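Re: [istside-clay] Reduction glaze on the wide-rim plates

On the May firing, a member wrote:

> Has anyone had the Mirkitz gray crawl on flat ware? Mine pulled back from the rim on two plates and left bare clay. Same bucket was fine on mugs. Bisque was to 900, applied by dipping.

Yes, on flat ware only. I had it on four plates out of 23 in the last load at Cloviditz. I blame thickness. A mug drains when you lift it out and a plate holds a puddle, so the glaze goes on heavy, cracks as it dries and lets go of the clay in the firing.

What I changed:

- Let the bucket settle overnight and took off 300 ml of water, then added back what I needed a little at a time
- Wiped every rim with a damp sponge before dipping
- Kept the plates in the glaze for a count of two

The next load had one bad plate. I didn't change the clay, which was the usual Hettiarachchi buff.
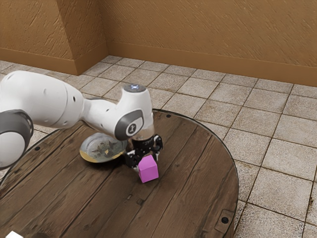
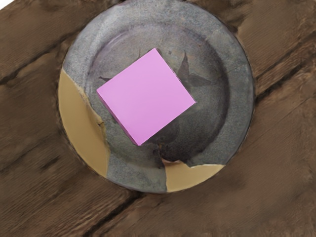
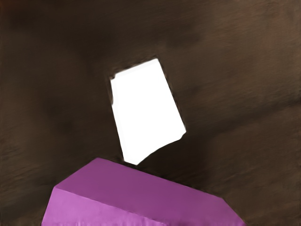

I wouldn't refire yours yet. A second coat over a bare patch tends to slide off unless you warm the pot first, and even then the color rarely matches. If your patches are like the tan ones on the gray plate in the second picture, with a long crescent down one side and a jagged edge, I would keep the plate as a test piece and mix a fresh bucket. The dry batch is 62 parts feldspar in my notes. Check yours against that before you add water.

The kiln is free again after 4 pm if you want to run tiles.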